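Comparing Two Grippers in the Simulator

By Kipchumba Were
6/1/25 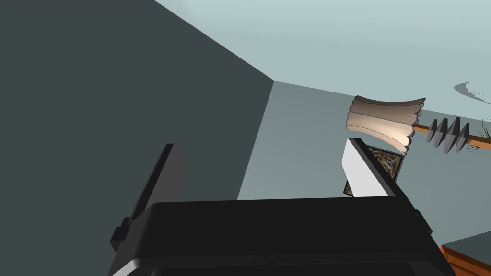
Wrist camera view, fingers open, nothing in the grip.

Now for the fun part! With the Dakent arm loaded and the living room open, you can swap grippers on the same wrist and see how each one behaves. We'll use the Evia (flat fingers) and the Qiu (curved fingers), and you'll want both model files in your project folder before you start.

1. Open the Tools panel and pick Evia from the wrist list. The arm will freeze while the model loads – let it.

2. Switch to the wrist camera. Check that you can see both fingers and the top of the housing. If a finger is missing, go back to the camera page and reset the mount angle.

3. Press Open, then Close. Do this 3 times and watch the finger pads. They should meet squarely.

Note: A bright pad can hide a good part of what's behind it. With the fingers wide open, the white pad of the right finger covers most of the picture on the wall. Tilt the wrist a little before you line up on anything small.

4. Set grip force to 20 and speed to 8. Keep these the same for both grippers or your scores won't mean much.

5. Choose the mug task and run 100 tries. Go get a coffee, it takes a while on a laptop.

6. Save the log with the gripper's name in it, then load Qiu and repeat from step 2.

CAUTION: Stop the run before changing grippers. Swapping in the middle of a try leaves the old finger limits in place, and the new fingers can pass right through each other.

7. Open both logs in Aletti and lay them side by side. Look at the failed grasps first – they're wonderful for learning what a finger shape can and can't do. Stavros Makris added a slow replay button in March and I use it constantly.

Note: Scores from before the March update were saved with a different contact setting. Run those again if you want to compare them with new ones.

To try your own finger design, go on to Custom Fingers.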